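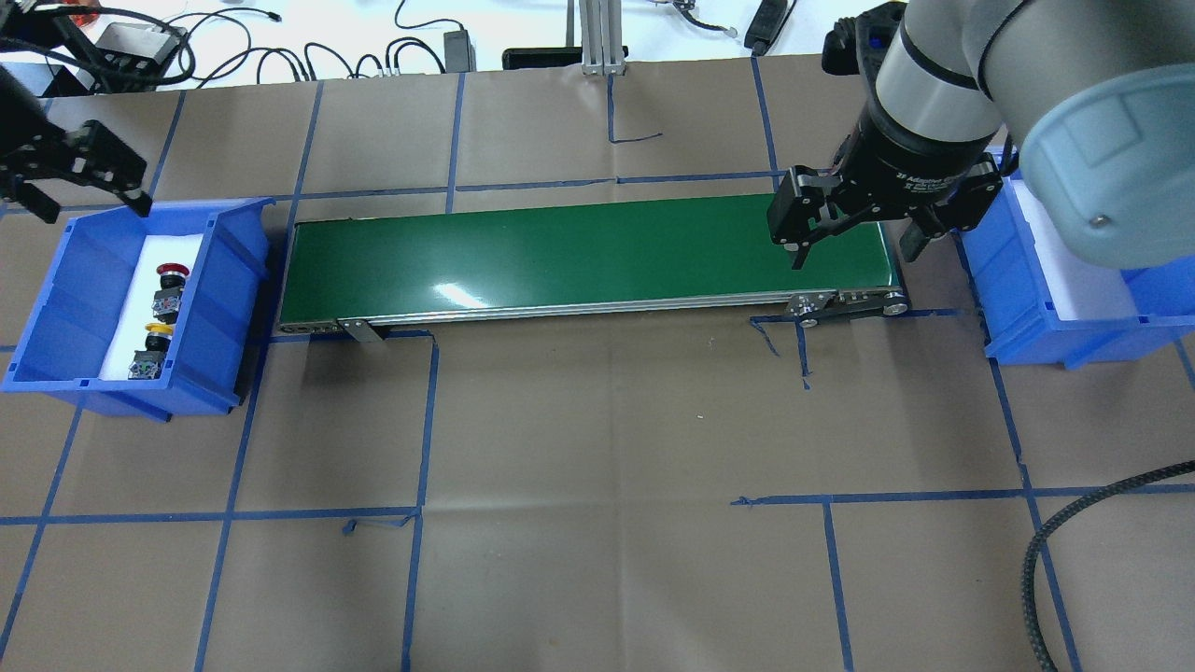
Sorting bench at the Masilela workshop, with the belt conveyor and the left-hand parts bin.

Control Parts Reuse Project
Progress report to the Renport Fund, March 2020
Prepared by Keabetswe Ngubane, Wokport

Summary
The reporting period covered the fitting-out of the sorting bench and the first handling work with push-button components. Both were carried out within the approved budget. One item, the printed parts register, has been carried forward.

Bench and layout
The table has been covered with brown paper and marked out in a grid with blue painter's tape. The tape has not worn well. Several strips are torn or have curled at the ends, and we intend to replace the marking before the next stage. The conveyor runs across the table between two blue plastic bins, each lined with white foam. The foam was added at the suggestion of Lwazi Van Wyk, who was concerned about damage to switch contacts when parts were set down on bare plastic.

Components
Work has been confined to emergency stop buttons, push buttons and their contact blocks. These were chosen in agreement with Verari, which supplies the returned stock and will take back whatever passes inspection. Buttons and contact blocks are set out in a single column in the left-hand bin, so that each may be checked against the register. A total of 16 components has been accepted from Verari to date. Mushroom-head buttons have proved the most awkward to store, and a deeper bin may be needed if larger types are introduced.

Matters outstanding
The register was delayed by a change in Verari's part numbering — the revised list reached us after the first draft had been set. Replacement tape and paper have been ordered. Delivery may take up to three weeks.

Expenditure
Spending on bins, foam and bench materials is complete. The remaining sum under this heading is reserved for the register and for renewing the table covering. No transfer between headings is requested.

Next period
The bench will be re-marked and the register issued to both sites. A further report will be submitted in July.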